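Beschaffung: Was wir im nächsten Halbjahr für die Gehwegroboter anschaffen

Die Bestellung der beiden neuen Rechner für die Simulation ist raus. Shuk-fan Kwok hat drei Angebote eingeholt, den Zuschlag bekam Kröger. Pro Gerät zahlen wir 2297 Euro, Lieferung im November. Die alten Rechner gehen danach an die Werkstatt.

Zurückgestellt ist der dritte Lieferroboter von Adirmont. Tiziana Cocco und Hok-lam Hsu wollen zuerst die Testfahrten in der Simulation abschließen, vor allem die Strecken mit Ampelmasten und Laternen auf dem Gehweg. Davon hängt ab, ob wir den breiten oder den schmalen Radsatz nehmen. Der schmale kostet 745 Euro weniger, kommt aber mit Fugen und Bordsteinkanten schlechter zurecht – so jedenfalls das Datenblatt. Eine Entscheidung soll in der nächsten Planungsrunde fallen.

Wer in der Simulation eigene Strecken braucht, meldet sie bitte bei Hok-lam an. Derzeit liegt nur der Abschnitt mit der Grünfläche jenseits der Straße fertig vor, die Innenstadtstrecke folgt.

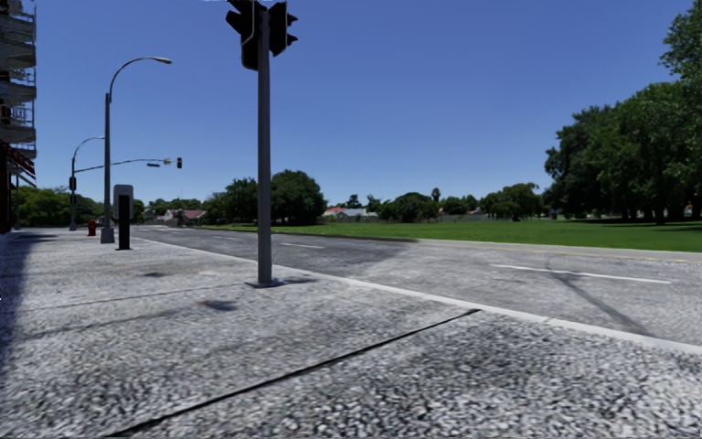

Ersatzteile und Wartung

Der Wartungsvertrag mit Pisar läuft noch neun Monate. Akkus und Reifen bitte weiterhin über Jui-lin Mak bestellen, Sammelbestellung jeweils zum Monatsende.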